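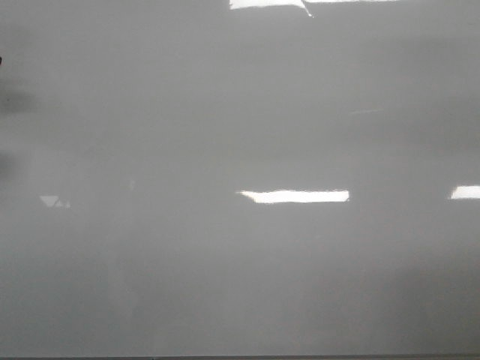
OPEN DAY AT PRANDDALE: GRIPPERS, LONG QUEUES, GOOD TEA

Quick one before the weekend because the newsletter goes out tonight and I still have the car park notice to type up. Robot open day happened, Fri 13 August, yes we all made the joke already. Unit 6 at Pranddale, doors at eleven, packed by lunch. If you missed it there is another one in September, details at the bottom.

For anyone new on the list: Driltent have the big unit past the loading bays. They teach robot arms to pick things up. Ordinary things, the stuff that lives in a desk drawer. Sounds dull. Was not dull. I meant to stay for one run and missed my bus, then missed the next one.

Lalit Dubey ran the welcome and kept it short, bless him. Sign in, badge on, bags under the bench, stay behind the yellow tape when the arm is moving. Then straight over to the first table, where Tarun Uniyal was taking the morning group through pens and markers. Thin things are hard, he said. They roll. They lie flat, and there's not much for a finger to get under. The arm has to come down low without pushing into the table, and it has to turn its wrist to match the way the pen is lying. Get the angle wrong and you knock it away.

Lots of questions from the back about shiny tables. Tarun says lights bouncing off the top are a real pain, the cameras see a bright bar and the software has to learn to ignor it. Somebody asked why not just use a matte table. Because customers have shiny ones, he said. Fair.

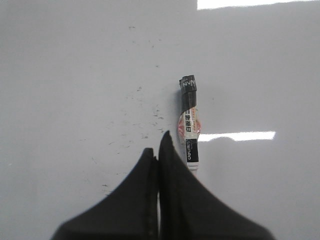
Words: Rafsan Rathnayake, Pranddale Site News

Markers took up most of the first hour. The one I watched longest was a deli whiteboard marker with a black cap, white end toward us, and the two black fingers waiting right next to it. Everyone goes quiet at that point. Kids too. I had my coffee halfway up and forgot about it.

Tarun let people set the marker down themselves between runs. Any angle you like. The under-tens went for the awkward ones straight away, obviously. He wants 100 tries logged per object before he'll trust a number, so he is not giving out numbers yet and I could not get one out of him. I did try. Twice.

Then a break. Samosas from the Dixit van, gone in no time, next time order more please. Brijesh Chaturvedi from Voven came over from across the yard to look at the arm and ended up talking shop with Lalit through the whole break. Voven do packing for small online sellers. Mixed boxes, nothing the same shape twice. So you can see why he'd be interested. He told me the arm is slower than his people on the bench, and he's fine with that for night work. Wants to know about cleaning and spare fingers first.

Second half was Umesh Kaushik's, and a different sort of job. Less tidy. Tables with stuff on them, edges, gaps, things in the way.

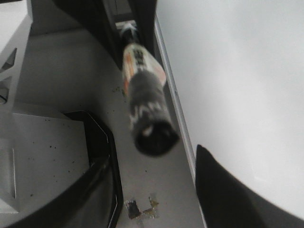
I came for the clutter, if I'm being truthful, since my own interest in all this is whether one of these could ever deal with our lost property shelf. Umesh says that kind of mess is the part he likes best. A pen on a bare table is one problem, a bottle lying at a slant with a big white surface close on one side and a black rim on the other is several problems at once, and the finger has to come in from wherever there's room. There were crumbs down there as well and a scrap of gold and black wrapper, which I liked, because our shelf is exactly that. He talked about which end to go for. Cap end or label end. Depends what is next to it, and where the thing has to go after.

He also does a good line in plain answers. Can it break something? Yes. Does it know what a bottle is? Not the way you do. Would he let it near his own kitchen? Long pause, then no.

Last 11 visitors got a go on the hand controller, in pairs. Harder than it looks. I was dreadful. Brijesh was annoyingly good.

Bits and pieces:

Next open day is in September, date to be confirmed, same unit. Names to Lalit at the Driltent desk. Groups of 6 at a time this round, so the queue doesnt go out the door again.

Under-12s need an adult with them. One adult to 2 kids.

One gray scarf and a set of keys left under the bench. At reception, ask for me.

Parking: please not in front of the Dixit van. Full notice on the next page once I've typed it.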